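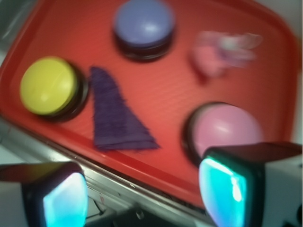
The quiz night has long been a fixture of club life in Felbridge, and for most of that history its rules were whatever the host said they were. A dispute over a capital city was settled at the microphone, and a dispute over who had answered first was settled by the loudest table. The Felbridge Quiz League was formed to bring some order to these arrangements, and it now registers 231 players across the district.

Its convenor, Ursina Widmer, came to the role from local government and makes no apology for the paperwork. "People give up an evening for this," she says. "They are entitled to know how a tie will be broken before it happens."

The league's rule book runs to nine pages. It sets the length of a round, the size of a team and the manner in which an answer may be challenged. Written rounds remain the core of every fixture, with buzzer rounds reserved for the final half-hour, when a correct answer carries double points and a wrong one closes the question to the whole table. Older members regard the buzzer rounds with some suspicion — Engelbert Schwaiger, who has captained the Thaler team since its first season, considers them a test of nerve and little else — but attendance has risen since they were introduced.

The questions themselves receive the closest attention. Each season requires a bank of 200, drafted by a panel of setters and checked against two independent sources. Selina Kuster, who edits the bank, returns a good many for rewording. A question should admit one answer, she maintains, and a player should be able to recognise it as fair even when unable to supply it. Sport is capped at one round per fixture, and questions on television programmes must be answerable by someone who has never watched them.
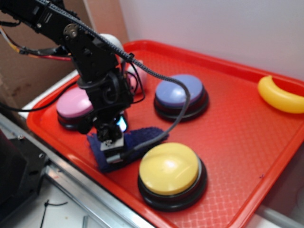 May a player buzz before the host has finished reading the question?

A player may buzz at any point once reading has begun, but the host stops immediately and the answer must be given on the words already heard.

That provision was the most heavily debated of the last review. Shivam Rathore, a setter and occasional host, argued successfully for its retention on the ground that early answers reward close listening. It has changed the way questions are written, with the obscure detail now placed first and the familiar one held until the end.

The new season opens in August. Team captains are asked to lodge their registrations with Liesl Sutter, the league's registrar, before the first fixture is drawn. Players without a team may enter their names on the reserve list, from which captains are obliged to fill any vacancy.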